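January 27, 2023

Patch cable attenuation, second batch. Drodard and Zestska samples, 10 of each, all cut from stock received in November. Soak at 300 hours in the Briter chamber, then two days on the shelf before measuring. Drodard numbers sit close to the November baseline. Zestska shows more spread, mostly at the top of the band.

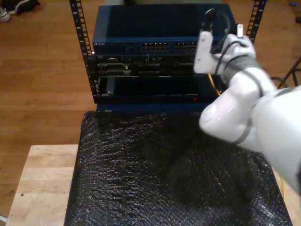
Sample 11 is a spare and stays out of the average. Redo the Zestska set with the Teshome adapter – the old one has a worn latch. Log return loss as well this time. Calibration kit is due back Monday.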